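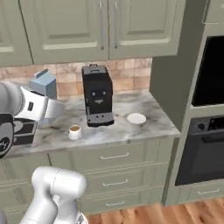

Why does the hot water go cold after a few minutes when the kitchen tap is only half open?

The heater has a minimum flow, and a half-open tap with a fine aerator can fall under it, so the burner shuts off and you receive only what was left in the pipe.

Ticket 154
Product: Drikis gas water heater, continuous flow, outdoor model
Opened by: Xuelian Han
Handled by: Nahuel Ojeda, Momness Hot Water Support
Opened: 6/2/18
Status: Closed

Customer message

Hello. We have had the heater since the kitchen was renovated. The shower is fine, always hot. In the kitchen the water becomes hot, stays hot for a short time, then it is cold. If I close the tap and open it again it comes back, but the same thing happens. There is no error code on the controller. My plumber says it is the heater and the tap shop says it is the plumber. Please advise.

Reply from Nahuel

Dear Xuelian,

Thank you for the clear explanation. When the shower is good and only one tap is bad, I usually begin with the tap and not with the heater. Before we send a technician, please do these checks and write me the result of each one.

1. Open the kitchen tap fully on hot and leave it for five minutes. Does it stay hot?
2. Open it half way and listen outside at the heater. Do you hear the burner stop?
3. Unscrew the aerator from the end of the spout, look for grit, and repeat the half-open test without it.
4. Tell me which temperature is set on the controller.

Customer message

I have done them.

1. Fully open it stays hot.
2. Yes, the burner stops. My son stood outside and called to me.
3. There was grey sand in the little mesh. Without the aerator the half-open tap stayed hot, but it splashed everywhere.
4. It is set at 60.

Reply from Nahuel

This is very helpful. The sand probably came into the pipe during the renovation, when the water was turned off and on. Please rinse the mesh under water from the back side, and if the grit does not leave, put it in vinegar for one hour. Do not use a needle, it opens the holes unevenly.

I would also like you to lower the controller to 50. At 60 you mix in a lot of cold water at the tap, and then very little water passes through the heater. At 50 you will use more from the hot side and the flow stays above the minimum. If anyone in the house prefers a hotter shower, try 52, but please test the kitchen again after.

Customer message

The aerator is clean now and the controller is at 50. It is much better. It still went cold two times this week, both when I was rinsing rice with a very thin stream. Is there a filter in the heater also?

Reply from Nahuel

Yes, there is a small strainer where the cold water enters the heater. Please do not open it yourself, the valve must be closed first and the gas isolated. I have asked Nonusov Plumbing, our service agent in your area, to clean it and to measure the flow at the kitchen. For a very thin stream the burner will still go off. This is normal for this type of heater and a technician cannot change it.

Note from technician (Nonusov)

Strainer removed, 2 pieces of thread tape and sand inside. Cleaned and refitted. Isolating valve under the kitchen sink was only half open, now fully open. Old aerator was a low-flow Xie type, customer agreed to replace it with a standard one. Half-open test at 50, ten minutes, burner stayed on. No leaks. No parts charged under warranty, aerator paid by customer.

Customer message

Everything works now. Thank you for your patience, and please thank the technician also. I have told my plumber about the valve.

Closing note

Cause: restricted flow at the kitchen outlet and strainer. Heater not faulty. Customer asked for a reminder to have the strainer checked again in March. Added to the service calendar. N.O.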